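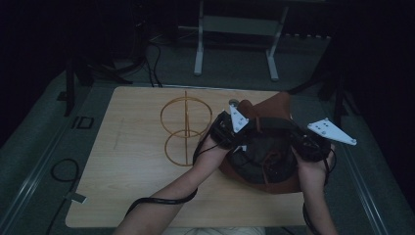 Recording handling demonstrations for soft goods

Applies to: Ronder hand-held grippers, Posemen recorder
Last updated: October 2, 2020

Use this procedure to collect bimanual demonstrations with bags, hats and other items that change shape when picked up. Rigid items have their own page. The Gudeta training set calls for 800 accepted episodes across 57 items, and the steps below assume you are recording toward that set.

Before you start

Clear the tabletop except for the item and its stand or hook, if the task sheet lists one. The wire stand may stay on the table when it is not in use, provided it keeps the same position for the whole batch. Start a new batch if it has to be moved.

Strap one gripper to each hand. The strap should be tight enough that the unit does not rotate when you turn your wrist. Run each cable back along the forearm and leave slack at the elbow. Check both finger plates for loose screws.

Open and close each gripper fully 11 times with the recorder in calibration mode. Posemen stores the widest and narrowest readings. If either value drifts during the batch, calibrate again and note the episode number.

Recording an episode

1. Place the item in the start pose given on the task sheet. For bags, this includes the position of the flap and strap.

2. Hold both grippers open and still until the recorder shows "ready."

3. Approach at an even speed. Do not hover over the item while deciding where to grip. If you are undecided, stop and discard the episode.

4. Take hold of the item near a seam, edge or strap where possible. On lined items, close on the shell and the lining together. Gripping the lining alone lets the shell slide and gives a poor example of the grasp.
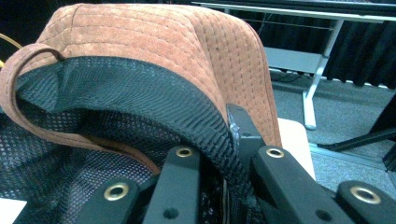

Wrist view, hat with mesh lining. Fingers closed at the brim.

5. Carry out the task. Keep at least one set of fingers in view of its own wrist camera at all times. The fabric may cover part of the view, but an episode in which both views are fully blocked is rejected.

6. Release, withdraw both grippers and hold still again. The recorder ends the episode after the hold.

Failed grasps

Keep an episode if the item slips once and you recover within the same attempt. Tag it "recovery." Discard it if you touch the item with anything other than the grippers, or if a cable drags it.

Varying the examples

Change the start pose after every accepted episode. Turn the item, fold it differently or move it to another part of the table. Do not change the table height or the lighting.

Upload

Batches are limited to 330 episodes. Name each batch with the item code and station number, then send it to the Basel server from the Posemen export menu. Leave the local copy in place until the checksum column reads "match."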